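ロボット工学概論 第2回 配布資料
家事と現場作業はどこまで機械に任せられるか
担当:Keir Tennant 2018年4月

1. 今回の題材
食器の片付けや部品の仕分けは、人には単純でも機械には難しい。今回は紙コップを積む、取り出す、並べるという作業を取り上げる。給茶コーナーの補充や売店の準備で日常的に行われている作業である。

産業用の腕は、位置と形が決まった硬い部品なら何時間でも扱える。紙コップは軽く、つかむ力が強いと縁がつぶれ、弱いと滑る。指先の形とパッドの材質が最初の検討事項になる。 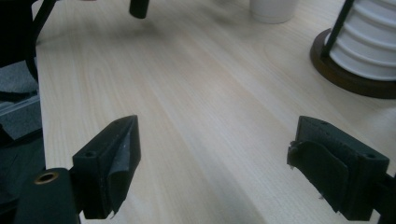

図1 グリッパの指先。内側の面に濃い灰色のパッドがある。

2. 作業の分解
Follberg の教科書(153ページ)に従い、作業を次の段階に分ける。
・対象を見つける
・近づいて向きを合わせる
・つかむ
・運ぶ、または持ち替える
・置いて離す

失敗が多いのは「つかむ」と「離す」である。重なったコップは縁しか見えず、1個だけを取るのが難しい。片手で束を押さえ、もう片方で引き抜くのが人のやり方だが、機械では両腕の力の釣り合いをとる必要がある。

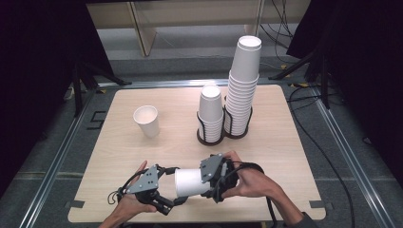
両手の作業では、一方の誤差がそのままもう一方の負担になる。Clodagh Heffernan の報告では、Traveck の双腕機に2475回の試行をさせ、成功は1964回であった。家庭で使うには低い。店舗の裏方でも、人が横について直す前提の数字である。

3. 人の手本から学ばせる方法
動作を一つずつプログラムする代わりに、人が同じ形のグリッパを手に持って作業し、その動きを学習に使う方法がある。指が2本しかない道具でどこまでできるかを、人の側で先に確かめられる利点もある。
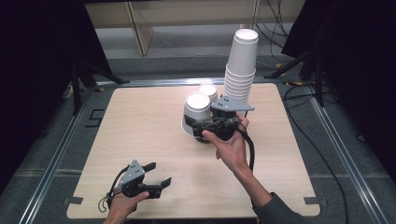

図2 右手のグリッパで手前の紙コップを扱う。奥は重ねた紙コップ。

4. 現状のまとめ
・台の上で品物が決まっている作業:条件を整えれば可能
・重なった品物、柔らかい品物:成功率が不足
・散らかった台所全体の片付け:まだ任せられない

課題:自宅か職場の作業を一つ選び、2節の段階に分けて、難しいと思う段階とその理由をA4一枚に書くこと。次回は Aurelio Magaña が触覚センサを扱う。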